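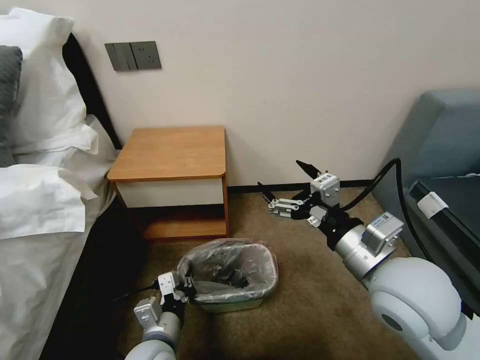

Fresh Bedroom, Ten Minutes: Bins, Bedside Tables and the Bit of Carpet in Between

I love a quick bedroom reset. Kitchens get all the attention (and all the fancy products!), but a bedroom gives you so much back for so little work. Change one bin liner, wipe one small tabletop, pull the doona straight, and the whole room feels like somebody's been looking after you.

These are the tricks I've collected from doing up the guest rooms at Prenside and from my own very lived-in bedroom at home. None of them need anything you won't find under the sink.

The little bin by the bed

A small rectangular bin is my favourite for beside a nightstand. It sits flat against the furniture, it doesn't roll when you bump it, and it holds plenty of tissues, cotton pads and lolly wrappers. Put it in front of the table or tucked beside it, wherever your arm lands when you're half asleep.

Fold the liner well down over the rim, a good hand's width if the bag allows. A stingy little fold slips in the minute anything lands on it, and then you're fishing around in there with two fingers. If the bag is too big for the bin, gather the extra at one corner, twist it and tuck the twist under the fold.

Keep 3 spare liners flat in the bottom of the bin, under the one in use. Lift out the full one, shake open the next, done! I used to walk to the laundry every single time and of course I'd get distracted by the washing.

When you empty it, hold the bin steady by the rim with one hand and draw the bag up slowly with the other. Yank it and you get a vacuum underneath, and the bin comes up with the bag and tips over on the way. If yours always sticks, press the sides of the bag inward first to let some air down.

See-through grey liners are handy in a guest room. You can tell at a glance whether there's something in the bin without bending down -- lovely if your knees are like mine.

Bedside tables with an open shelf

Drawer on top, open shelf underneath: such a useful bit of furniture, and such a dust trap. The shelf sits in shadow so you never notice until you crouch down with a torch. Do it first, before the top, with a barely damp cloth folded into a pad. Push the dust to the front edge and catch it in your other hand.

For wood tops, wipe along the grain and dry straight away. Rounded corners are kind to hips in the dark, but they do collect a greyish film from hands, so give them an extra rub. White drawer fronts come up beautifully with a drop of dish soap in warm water. Run a dry cotton bud along the join where the white panel meets the timber.

My neighbour Shahzad Lodhi showed me how to quiet a sticky drawer by rubbing a candle stub along the runners. Mine had squealed since November and it took 2 minutes to fix.

Light bedding, dark headboard

White sheets against a black headboard look so crisp, but the headboard shows every speck. Dust it before you make the bed, with the pillows pulled well away, then give the pillowcases a shake.

If your doona spills down the side and bunches up, grab the two corners at the foot end and snap it once, hard, then let it float. It'll fall in much softer folds. Check that the hem isn't brushing the floor on the side you vacuum from.

A darker pillow behind a white one hides a lot of sins. I wash the dark ones inside out so the colour stays put.

Switches and outlets

Easy to forget when they're up above the headboard! Use a dry microfibre cloth on the switch and the outlet. Never spray anything near them. For the groove around the edge of a plate, a clean dry paintbrush does the job nicely.

Carpet and baseboards

Speckled brown carpet is forgiving, which means crumbs hide in it. Lift the bin and go over that patch slowly, twice, in different directions. For a dark baseboard, an old sock over your hand picks up the fluff in one sweep. Start at the nightstand and work towards the door.

If the bin has left a dent, lay an ice cube in it, let it melt, blot it dry and fluff up the pile with a fork.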